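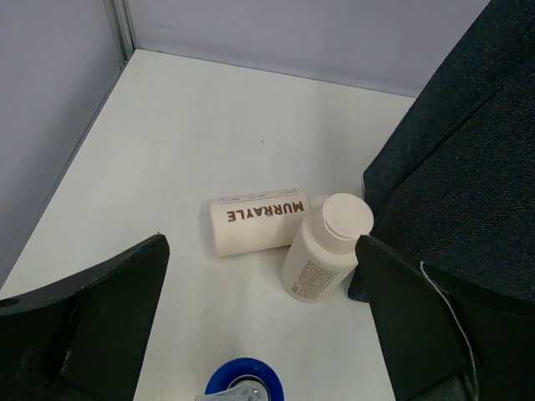 Products Service Downloads Dealers Contact

Equipment > Bench Testing > Cap Torque Testers > Falden 55

Falden 55 Cap Torque Tester

Part no. 1483

The Falden 55 measures the torque needed to open or close a screw cap on a bottle, jar or tub. It is a bench unit for packing rooms and small test labs. The container is held upright between four posts on the top plate. The operator turns the cap by hand, and the display holds the peak value until it is cleared.

Readings are given in pound-force inches or newton meters. The unit is set from the front panel and stays set when the power is off. Clockwise and counterclockwise peaks are stored separately, so a cap can be applied and removed in one cycle without clearing the display between turns.

Specifications

Range: 0 to 55 lbf-in
Resolution: 0.1 lbf-in
Accuracy: 0.5% of full scale
Overload: 150% of full scale, with audible warning from 110%
Container diameter: 3/4 in to 6 in
Memory: 3000 readings, with time and batch number
Data output: USB and serial
Power: 12 V adapter (supplied) or internal battery
Battery life: 37 hours with the backlight off
Housing: painted aluminum, stainless top plate
Posts: steel with rubber sleeves, replaceable

Setup

Place the tester on a level bench and adjust the feet until it does not rock. Switch on and allow ten minutes before the first reading. Close the posts on the container until it does not slip when turned. Do not overtighten on thin-walled bottles. If the wall is pushed in, the neck may go slightly out of round and removal torque will read high. For squeeze bottles and other soft containers, use the Raditz jaw set, which spreads the load over a longer part of the wall.

Keep the hand straight above the cap and turn at an even speed. Side load is the most common cause of scatter between operators. In our own trial, Hamdia Birhane and Efren Mercado tested caps from the same batch, first with a free hand and then with the centering guide. The gap between their averages closed to within the resolution of the display once the guide was fitted.

Removal torque falls after capping as the liner settles. Record the time between capping and testing, and keep it the same for every batch you intend to compare.

Calibration

Each unit ships with a certificate. Yearly calibration is recommended. Users with the Mapplebeck weight and pulley kit can check the tester in place; the procedure is in section 6 of the manual. Units returned for service go to Eino Vainio at the Olow workshop. Remove the posts and pack them separately.

Firmware 2.4 corrects a fault in which the batch number reset to zero after a low battery shutdown. Stored readings were not affected. Testers shipped after Jan 5, 2019 have it installed.

Supplied with the tester

Four posts with sleeves, power adapter, USB cable, hex key, printed manual, calibration certificate. The centering guide and carrying case are ordered separately.

Related items

Raditz Soft Container Jaw Set
Mapplebeck Weight and Pulley Kit
Falden Centering Guide
Replacement Post Sleeves, pack of four
Falden 55 Carrying Case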